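¿De dónde sale el mármol?

El mármol es una piedra natural que vemos en escaleras, estatuas, portales y cocinas. Es dura, fría al tacto y casi siempre tiene rayas de otro color. Para saber por qué es así hay que empezar en el fondo del mar.

Primero fue caliza

Muchos animales marinos, como los mejillones, los corales y otros tan pequeños que solo se ven con microscopio, fabrican conchas o esqueletos con una sustancia llamada carbonato de calcio. Cuando mueren, esos restos caen al fondo y se amontonan. Con el paso de millones de años, las capas de abajo quedan aplastadas por las de arriba y se convierten en una roca: la caliza.

Si miras un trozo de caliza con una lupa, a veces encuentras dentro un caracol o un pedazo de concha. Son fósiles.

Después llegó el calor

La superficie de la Tierra está dividida en placas enormes que se mueven muy despacio, unos pocos centímetros cada año. Cuando dos placas chocan, algunas rocas quedan enterradas a mucha profundidad. Allí abajo hace mucho calor y hay mucha presión.

La caliza no se derrite. Lo que cambia son sus cristales, que crecen y se aprietan unos contra otros como piezas de un rompecabezas. Los fósiles casi siempre desaparecen. La roca nueva se llama mármol, y como ha cambiado de forma por el calor y la presión, decimos que es una roca metamórfica. «Metamorfosis» es una palabra griega que significa transformación, la misma que usamos para las orugas y las mariposas.

¿Por qué tiene rayas?

El mármol puro es blanco. Pero la caliza casi nunca estaba limpia del todo: tenía barro, arena o restos de otros minerales. Al transformarse, esas impurezas se estiran y se doblan dentro de la roca y forman las vetas. El color depende de lo que había mezclado:

Grises y negras: restos de carbono, que viene de seres vivos muy antiguos.
Rojas, rosas o amarillas: óxidos de hierro, parecidos a los de un clavo oxidado.
Verdes: un mineral llamado serpentina, entre otros.

No hay dos bloques con el mismo dibujo. Por eso, cuando se cubre una pared grande, las placas se colocan una junto a otra antes de pegarlas, para ver cómo quedan los dibujos. 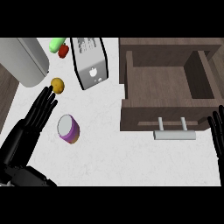

Encimera de mármol blanco con vetas grises. Imagen generada por ordenador. Fuente: Gevar

De la cantera a casa

El lugar de donde se saca el mármol se llama cantera. Desde lejos parece una montaña cortada en escalones gigantes. Los bloques se separan con un cable de acero que lleva piezas de diamante, el mineral más duro que existe. Mientras el cable gira, se echa agua para que no se caliente y para que no se levante polvo.

Un metro cúbico de mármol — un cubo de un metro de lado — pesa más de dos toneladas y media. En el taller, unas sierras lo cortan en placas, como si fuera pan de molde. Luego se pulen con lijas cada vez más finas hasta que brillan.

¿Es muy resistente?

Depende. El mármol aguanta mucho peso, pero se raya con un cuchillo de acero. Además, no se lleva bien con los ácidos. El zumo de limón y el vinagre se comen un poco de su superficie y dejan una mancha sin brillo.

Prueba en casa

Necesitas un vaso, vinagre y un trozo de cáscara de huevo, que también está hecha de carbonato de calcio. Pon la cáscara en el vaso y cúbrela con vinagre. Enseguida verás burbujas: son de dióxido de carbono, el mismo gas de los refrescos. Déjala 18 horas y vuelve a mirarla. No hagas la prueba sobre una encimera de piedra.

Palabras nuevas

Cantera: lugar de donde se extrae piedra.
Veta: raya de otro color dentro de una roca.
Roca metamórfica: roca que ha cambiado por el calor o la presión.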